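About Skemia

Skemia is a software supplier to licensed online gaming operators. The company builds and maintains a game server, a wallet interface and a reporting tool, and it tests random number generators for studios that don't have their own test staff. It does not run a casino, hold player funds or take bets. Players who reach this page looking for an account should contact the site they play on.

The company was set up by Horațiu Văduva and Leif Nyberg, who had both worked on lottery terminals before moving to web-based games. The registered office is in Bavstead. All development, hosting support and test work is done from the same address.

What we supply

The main product is Solberg, a game server. It receives a stake request from the operator's site, draws a result, settles the round and writes a record of every step. Each round has its own number, which stays with it through the wallet, the game history and any later dispute. If the connection drops between the stake and the result, the round is held open and finished when the player returns. If the player does not return within the period set by the operator, the round is closed under the game's published rules and the balance is corrected.

Solberg currently carries 739 game titles from 20 studios. Slots make up most of the list. The remainder are table games, scratch cards and a small group of number draws. We do not host live dealer tables.

The second product is Trimow, a reporting tool. It reads the round records and produces the daily and monthly returns that an operator has to file. Report layouts are kept separately for each licence area, so a change in one does not affect the others. Old layouts are kept and can be run again against old data.

Operators can take either product alone. Trimow will accept round records from other game servers, provided they follow the file format in the integration guide.

Hosting and hardware

Game results are drawn on machines that we own. Operators may rent space on these or place a server of their own in our rack room, where it is looked after under the same terms. Access to the room is logged, and two members of staff must be present when a case is opened on any machine used for live draws. Drives taken out of service are wiped and destroyed, and the certificate is sent to the operator concerned.

A standby site takes over if the main one is lost. The changeover is rehearsed every February, outside peak hours, and operators receive the timings afterwards in writing.

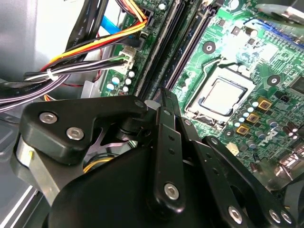
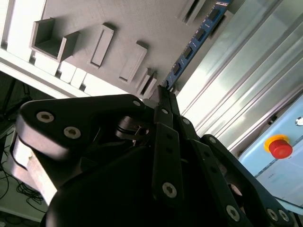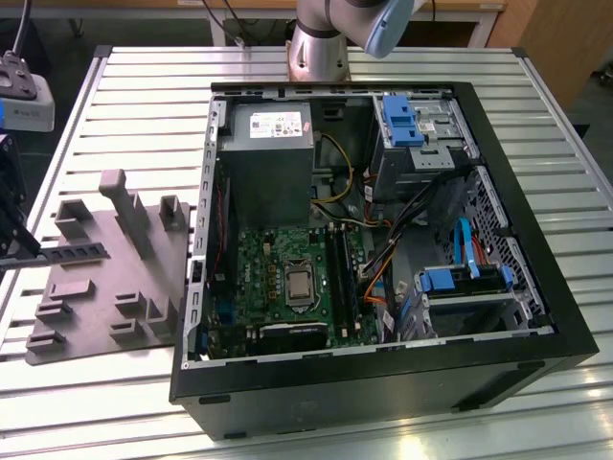

Support was the part Beatrix Holm expected to be the weak point when her company moved its slots to Solberg, and she told us so at the first review meeting. Her view after the first year was that faults were answered quickly enough, that the written explanations were too long, and that the round history screen needed a proper search by stake amount. The search has been added. The explanations are now sent with a short summary at the top and the full log attached.

Testing

Random number generators are tested in two stages. The first is a reading of the source code, to confirm how the generator is seeded, how often it is reseeded and how raw output is scaled to the range the game needs. Scaling errors are the fault we find most often, and they are usually small. The second stage is statistical. Long runs of output are put through a fixed set of tests, and the same tests are repeated on the scaled results.

We also check return to player. The figure stated in the game rules is compared with the figure worked out from the pay table, and both are compared with a simulated run. A difference beyond the agreed limit is reported to the studio before the game is offered to any operator. Games with a bonus feature are simulated with the feature on and off.

Our test reports do not replace the certificate issued by an approved laboratory. They are meant to be read before a game is sent to one.

Player protection functions

Solberg enforces stake limits, loss limits and session limits passed to it by the operator. A limit lowered by the player applies from the next round. A limit raised by the player applies only after the waiting period set in the licence. Self-exclusion is checked at login by the operator and again by the game server at the start of each session. Reality checks can be shown at any interval the operator chooses, and the game is paused until the message is answered.

Staff

The company employs 70 people. The largest group works on Solberg, followed by support, testing and Trimow. Horațiu Văduva is responsible for development and hosting. Leif Nyberg is responsible for testing, compliance and contracts. The test team does not report to development, and a release can't go out until the test team has signed it off.

Support is open day and night for faults affecting live games. Questions about reports, invoices and planned work are answered in office hours.

Contact

Operators should write to the integration desk and state the licence area, the current platform and the wallet type. Studios should send the game rules, the pay table and a build that runs without a network connection. Applications for posts go through the vacancies page.

Page last revised: Apr 11, 2024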